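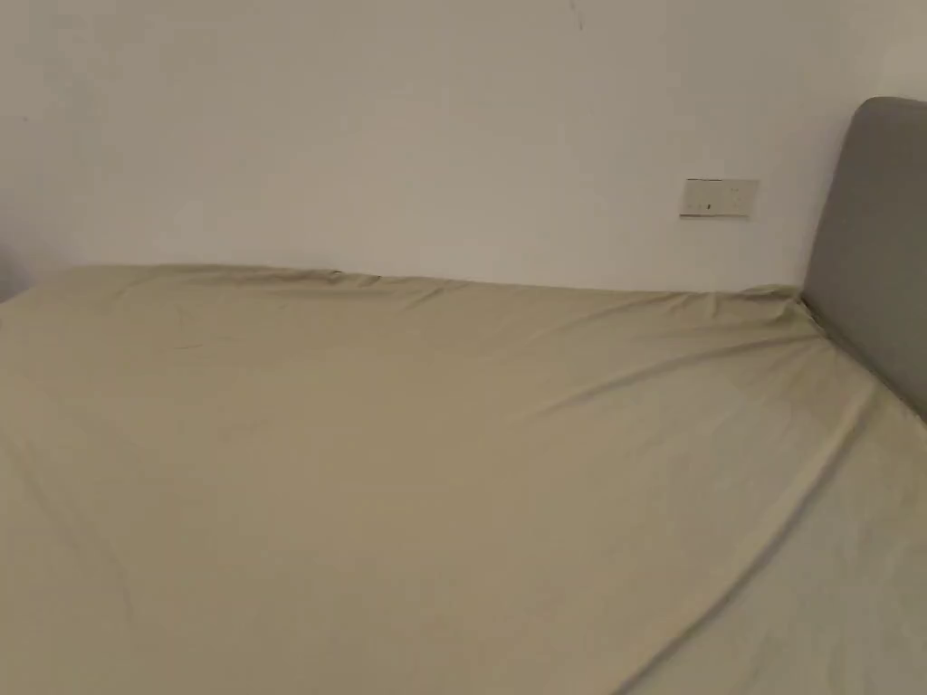

Fitted sheet keeps coming off one corner, is it the sheet or the mattress?

Posted in Bedroom and Laundry, Mon 7 January

I bought a Bretley mattress in September and my old fitted sheets don't stay on it. The corner nearest the wall lets go most nights. The label on the sheets says they fit up to 12 inches. The mattress was sold as 12 inches, but I also have a Votodano topper on it. I wash the sheets warm and dry them on high. Do I need new sheets, or is there a way to make these work? I would like to spend under $300 because I need sets for three beds.
Posted by hallwaycloset

Add the topper to the mattress height before you buy anything. Measure from the bottom seam to the top of the topper with nobody on the bed. If that comes to 14 inches, a 12-inch pocket can't tuck under far enough to hold. You want a pocket 2 inches deeper than the total, so look for 16.

High heat is also hard on elastic. Pull the corner seam and let go. If it stays loose, the elastic is done. You can sew in new elastic for a few dollars, but it won't make a shallow pocket deeper.

When you put the sheet on, do the wall corners first, then the opposite ones, and check that the long side of the sheet is on the long side of the bed. On a queen it's easy to get it turned.
Posted by Sang-wook Ma

suspenders. the clip kind that go under the mattress. Lumenta makes some, mine have lasted 6 years
Posted by tk_porch

Same problem here with a topper. I put it inside a zip cover with the mattress and it stopped sliding, and the sheet stays on better. The cover was a pain to get on by myself.
Posted by dorrie44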